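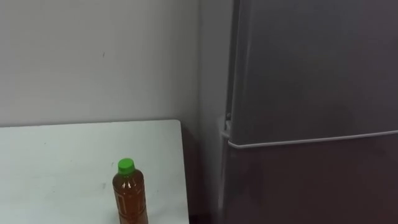

The kitchen corner of the workshop, with a bottle on the table beside the fridge.

Ask the builder behind Nidham what the robot is for and the reply comes back before the question is finished. "Fetching me a drink! That was the whole idea in January, and it's still the whole idea now."

Nidham lives in a shared workshop called Jidside, where members rent bench space and share one kitchen corner between them. The corner has become the robot's practice ground. Its owner, who would like the robot to get the attention and prefers to go unnamed, spends most evenings there and talks about fridge doors the way other people talk about football.

"People assume the bottle is the tricky bit," the builder says. "A bottle's lovely. It's round, it stands up, it's got a neck. But a fridge door is huge and smooth, and you've got to get your fingers behind the edge of it with hardly any room. I opened and shut ours for a whole evening just watching my own hand. I'd never once noticed what my thumb does!"

The thumb comes up a lot. Early versions of the grip program, which is called Truvura, treated the hand as a simple hook and left the thumb out of things altogether. Now the fingers go round the edge and the thumb goes on the front of the door. "It's such a small change and I was grinning for days. It looks like a person's hand doing it, doesn't it?" 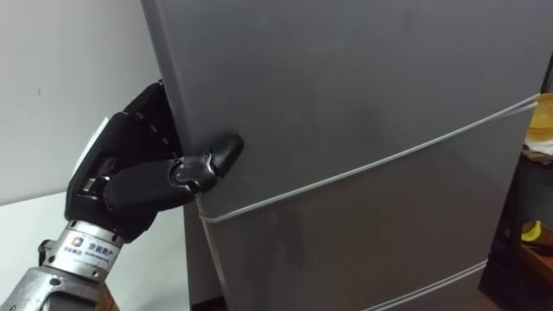

Fingers round the edge of the door, thumb on the front.

There is a notebook for all this, and it is a serious one. Door attempts are numbered, and the last entry at the time of our visit was 1,295. Of those, 203 are marked with a star, meaning the builder was happy with the grip from start to finish. Does that ratio ever get depressing?

"No, no, because look at where the stars are. There's hardly one in the first half of the book. Then you get to the pages after I rewrote the approach, and they start turning up in clumps. I love those pages."

The rewrite came out of an argument over tea with another Jidside member, who thought the arm was coming in far too square to the door. A slanted approach went into Truvura that same night (the bus home was missed) and has stayed there since.

Next on the list is Baptista, a second program that will decide which job comes first when there is a bottle on the table and another in the fridge. So far it is mostly a diagram and a lot of crossings-out. "I keep changing my mind about what it should do if the door's already open. Shut it? Carry on? I'd shut it, I think. My mum would want it shut."

And for anyone who fancies starting something similar at home? "Pick one door. Really, just one, and get to know it. I wanted to do cupboards and drawers and the microwave all at once, and I got nowhere until I stopped. Keep a notebook too, even if your writing's as bad as mine."

The cupboards are still on the list, somewhere after Baptista. The microwave has been crossed off twice and written back in.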